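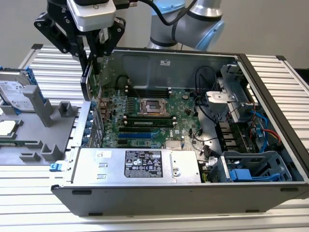
Chapter 3
Opening the Desktop Computer

In this chapter we look inside a tower computer and learn the names of its main parts. The text was prepared for the evening course at the Eltemden training centre, where many students have used a computer for years but have never taken off the side panel.

A tower normally stands upright. For our work we lay it on its side, so the open part faces up and the motherboard lies flat in front of us. In this position a card goes down into its slot from above, and the hand does not have to fight against its weight. The Dell case at the start of the chapter lies in this way.

Find first the motherboard, the large green board. It has a socket for the processor near its middle. The socket is empty and its metal frame is open, so the gold contacts can be seen. Please never touch these contacts. They bend very easily, and Hạnh Huỳnh, who repaired boards at Kilow before she became a teacher, tells every new group that a bent contact cost her one whole afternoon.

Near the socket are the memory slots. One memory module is seated, with a white label. The two long blue slots are PCIe slots, for expansion cards. Look also for the round silver battery, which is the size of a coin. It keeps the clock and some settings when the power cable is out.

Before you begin

Shut down the computer and pull out the power cable. Press the power button once after this. Touch a bare metal part of the case with your hand. Put the screws in a small dish. Hold a card by its edges only.

Words for this chapter

Case: the metal box around all the parts.
Socket: the place where the processor sits.
Slot: a long narrow opening for a card or for memory.
Heatsink: a piece of metal with fins, which carries heat away from a chip.
Latch: a small part which holds another part closed.

Section 3.1 begins with the memory. The list of spare parts is on page 97, and the answers to the exercises are on page 321.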